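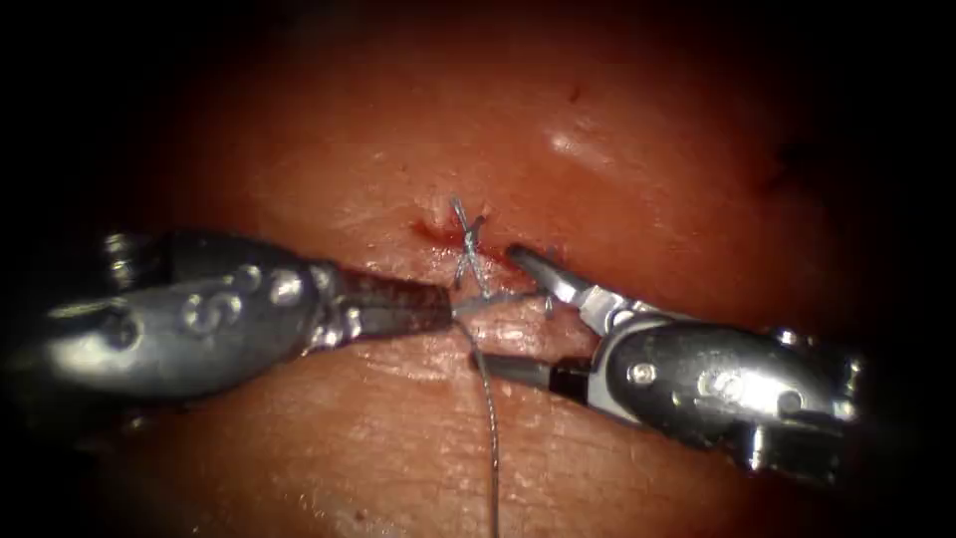 *Tissue pad with one tied knot at the incision, jaws of both instruments close to it.*

To: Skills Lab list
From: Rutilio Nava
Subject: Re: Suture pads and thread for the August block

Dear colleagues,

Thank you to Dr. Rahman for the questions quoted at the end of this message. The replies are set out in the same order, and they apply to all groups using the lab during the August block.

**Pads.** The lab has 169 pads on the shelf. Of these, 115 are reserved for the introductory course and may not be drawn for open practice. The remainder may be signed out through Mr. Frei at the stores window, two per person at a time. The Mertens pads and the older Osex pads are both acceptable for interrupted sutures. The Osex pads tear more easily near the edge, and incisions on them should be kept toward the middle.

**Incision length.** Please keep to a single short incision for the first exercise. Several instructors have asked to place two or three on one pad in order to save material. This is permitted for open practice only - for assessed work, one incision per pad remains the rule.

**Assessment of knots.** The assessor will look at whether the edges of the incision meet without bunching and whether the knot lies flat. A closure that is only partly complete at the end of the allotted time will be marked as it stands. Trainees should not cut the thread tails before the assessor has seen the pad.

**Thread.** An order for 1,000 lengths has been placed with Dollow. Until it arrives, instructors are asked to use the opened boxes first and to return part lengths to the tray marked "practice."

**Used pads.** Pads are to be rinsed, patted down and left on the rack beside the sink. They should not go back into the sealed boxes. Any pad with more than six closed incisions may be discarded.

Requests for exceptions should be sent to Dr. Arabzadeh and copied to this list.

Respectfully,

Rutilio Nava
Skills Laboratory Office

---

Ikhsan Rahman wrote:

> Dear Rutilio,
>
> Before I send the schedule to my group, could you confirm how many pads we may draw, and whether more than one incision per pad is allowed? Last year we were given two different answers.
>
> I would also like to know how unfinished closures are to be marked, and whether we should bring our own thread. Sutrisno Lumbantobing has half a box left over from the spring and is willing to share it.
>
> Finally, where should used pads go? The rack was full when I last looked.
>
> With thanks,
> Ikhsan Rahman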